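Olano Laundry Handling Set
Data card, release 2
Last revised 02/05/2020

Summary
The Olano Laundry Handling Set contains demonstrations of a two-armed robot handling clothes, recorded under remote control at the Trullmont site. It is maintained by the Kirui group and intended for research on learning from demonstration.

Contents
The release holds 694 episodes. Each episode includes video from the head camera, joint positions for both arms, gripper opening values and a short text label. Some 100 episodes are held out for testing and are listed separately in the index file.

Collection procedure
Operators controlled both arms with the Sasumero hand controllers. Every operator completed a practice period before recording began. Tasks include lifting a garment from a basket, passing it between grippers and laying it on a flat surface. Operators were asked to work at a steady pace and to avoid long pauses. Failed grasps were kept – they are marked in the label field and may be filtered out.

Known limits
Lighting and floor layout vary little within the set. Striped and solid knitwear is well represented; heavy items such as coats and towels are not. Gripper values were not recalibrated between sessions, and small offsets should be expected.

Use and citation
The set may be used for noncommercial research. Publications should cite the release number. Corrections to labels may be submitted through the project tracker and are reviewed each August.

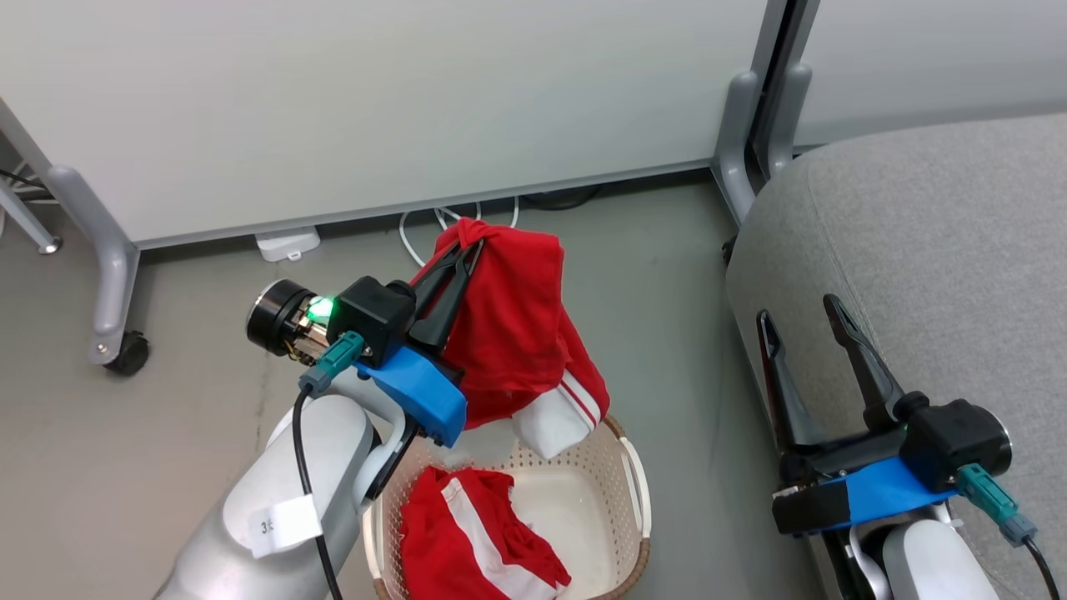
Head camera view, basket task: striped red garment held in one gripper, second gripper open.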